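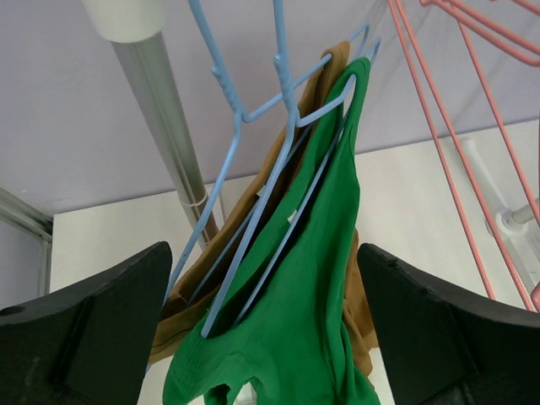
How often should a shop check its clothes racks and hangers? Once a week for the quick look, and once a season for the full list below, with everything taken off the rails.

Shop Floor > Checklists > Rails, Racks and Hangers

Prenduston Secondhand, Stusbridge store
Full seasonal check, 1 September 2020
Mark each line OK, FIX or OUT. Please write comments! They're the best part of this sheet and they get read.

RAILS

1. Wall rails tight at every bracket: OK
Comment: Solid all the way along. The longer screws we put in back in January have been a wonderful upgrade.

2. Rolling racks stand level and don't rock: FIX
Comment: Rack 3 leans toward the fitting rooms when it's full. One caster is worn flat on one side. New caster ordered from Salcedo, rack emptied and parked in back until it comes.

3. Caster brakes hold: OK
Comment: Tried every one with a full load and a good push. Love these brakes.

4. End caps on all open rail ends: FIX
Comment: 2 missing, both on the kids' rack, right at kid height. Taped over for now. Caps are in the drawer under the register, so this can be done before opening tomorrow.

HANGERS

5. Wire hangers: no sharp tips, no chipped coating, hooks closed up at the neck: OK
Comment: Went through the whole knitwear section by hand. Pulled 16 with rough tips and put them in the metal bin. What's left is in great shape.

6. Heavy coats on wide hangers only: OK
Comment: Yes, and the coat wall looks fantastic for it.

7. Knits: shoulders not stretched or poking up: FIX
Comment: Heavy sweaters need to be folded on the shelf. Light tops are fine hanging if they get turned over to new stock quickly.

FLOOR AND AISLES

8. Aisles wide enough for a wheelchair or stroller: OK
Comment: Rolled the big stroller from the toy corner down every aisle and never bumped a sleeve!

9. No hangers or tags on the floor: FIX
Comment: Three loose hangers behind the shoe shelf. Picked up. Please look there at closing, it's a magnet for them.

10. Exit path clear, sign lit: OK
Comment: Clear. Donation bags from Rernen Street were all in the back room where they belong.

LIGHTS AND MIRRORS

11. Fitting room mirrors fixed top and bottom: OK

12. Lamps above rails clear of clothing: OK
Comment: The new high hooks are well away from the bulbs. So much better than the old setup.

Rack 3 gets a second look once the caster is on. Sheet goes in the blue binder by the time clock.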